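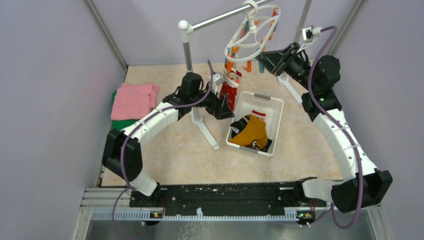 Ticket: vendor payouts missing, Punberg winter market
Status: open, waiting on Tedidetti
Opened: 15th February
Priority: high

Reported by market office. Stallholders paid for card sales through Tunero but the token sales not showing in payout report. Tokens = the 2 dollar ones shoppers buy at the info booth. Cash sales not affected, those never go through the system.

Checked first
– booth tablet online, synced, no errors
– payout report run for the right market (there are still two Punberg entries in the dropdown, old one should be archived)
– bank details on file for all stalls

Report total for tokens is zero. Booth shows 775 tokens redeemed. So the data is there, just not getting across.

Update 1
Logged in as admin. Token redemptions are sitting under "unassigned". Every stall got a new vendor ID when the season rolled over in November and the token module kept the old ones. Card reader side picked up the new IDs fine. Dont know why one did and the other didn't.

Tried: re-saving one vendor record (Bhatt, the spice and pickle stall). Redemptions moved across after a refresh. Tried the same on the egg stall, nothing. Difference seems to be Bhatt has a stall number filled in and the eggs don't.

Update 2
Filled in stall number for eggs, re-saved, worked. OK so that's the workaround:
1. Open vendor record
2. Add stall number if blank
3. Save, log out, log back in
4. Rerun payout report

Logging out matters, report is cached otherwise and you get the same zero back. Wasted half the morning on that.

Update 3
Went through all 40 vendors by hand. Most fine now. The bread stall and the honey stall share one stall number becuase they split a table, and the system won't take duplicates. Put honey in as B for now. Market office says ok as long as the printed map doesn't change.

Bulk import would have been quicker but the Tunero importer timed out twice on me, file is well under the 1000 row limit. Raising that as a separate ticket.

Update 4
Payout report matches booth total. Sent to office for sign off – please DON'T release payments until Tedidetti confirm the old IDs are switched off, or we risk paying twice. Asked them by email and through the portal. No reply yet.

Still to do
– archive old Punberg entry
– make stall number a required field on the vendor signup form
– tell stallholders payouts are late, office to send wording
– proper fix from Tedidetti, workaround will break again at next rollover

Leaving open.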